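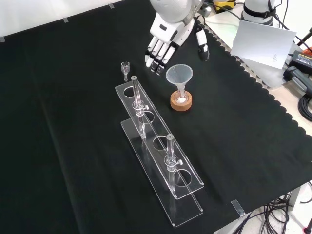 Melaniia Dovhaniuk

To: Skurport Cat People list
Date: Tuesday, September 9, 2025
Re: Pilling a cat who has read the manual

Michalis Karagiannis wrote:

> Does anyone have a method for thyroid pills that doesn't end with
> me bleeding? Miranda is 13, weighs nothing, and has the upper body
> strength of a longshoreman. Vet wants 2 a day, twelve hours apart.
> I've tried cheese, the pocket treats, and the towel wrap. She eats
> the cheese and leaves the pill on the rug, very clean.
>
> Also, is the Plorko clinic any good for senior cats? We're still
> driving across town to Fimton and she sings the whole way.

Michalis, my sympathies to you and your forearms.

My old gray cat was on the same schedule for three years, so I've made most of the mistakes already and you're welcome to them. The towel wrap works if you get the front feet in. Everybody wraps the cat like a baby and leaves one paw free up by the chin, and that's the paw that gets you. Lay the towel flat, put her in the middle facing away from you, and bring the front edge up snug under the neck before you do the sides. Then put her on a counter. On the floor she has all the advantages.

The pill goes far back on the tongue, in the center. Follow it with a little water from a syringe, into the cheek and slowly. My vet was firm on this one. A dry pill can get stuck on the way down and irritate the throat, and then you have two problems and a cat with a grievance.

About the pocket treats: give three. First one empty, second one loaded, third one held right where she can see it. She'll swallow the second to get to the third. This worked on mine for five months, after which she began checking the second one. At that point I switched to the tiniest bit of liverwurst and went back to being smarter than her for a while.

Please don't crush the pills into her dinner without calling first. Some of the thyroid ones shouldn't be crushed at all, and people shouldn't be handling them broken either. Wear gloves if one splits on you. And if she gets suspicious of her dinner and quits eating it, you've made things a good deal worse at her age.
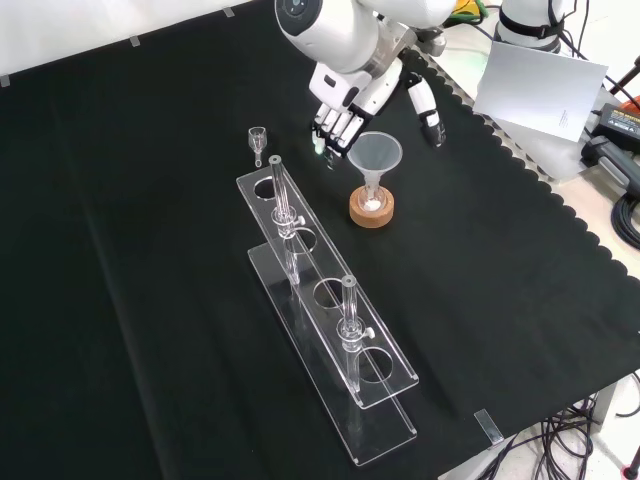 Glassware on the bench, cork stand at right of the hand

The other thing to ask for is the ear gel. A compounding pharmacy makes it up with the same drug, and you rub it on the bare inside part of the ear, switching ears each time. It costs more, it doesn't suit every cat, and they'll want to recheck her blood to see that she's absorbing it. You also have to wear a finger cot, which makes you feel like you're about to count money. But there's no towel. I'd have paid double for no towel. There's a liquid too, which my cat wore more than she drank.

As for Plorko, I moved over there in May and I'm mostly happy. The good: they have a separate door for cats, they don't mind doing the exam in the bottom half of the carrier, and they called me back the same evening about her kidney numbers. The less good: the parking lot has room for one and a half cars, and the hold music is a single flute. Her senior blood panel with the thyroid test and a blood pressure check came to $403. I made a noise, and the woman at the desk waited politely until I was done making it. Fimton may be cheaper. Ask them both, and ask if the recheck is included, because at Plorko it wasn't.

For the singing, try a towel over the carrier and put it on the floor behind the passenger seat instead of up on the seat. Ask about something to calm her before the trip as well, though with an older cat on medication that's a question for the vet and not for me. Some people swear by the pheromone spray. I sprayed it and the cat sang, but lower.

If you want my pill gun, it's in a drawer and you can have it. The rubber tip has been chewed.

Melaniia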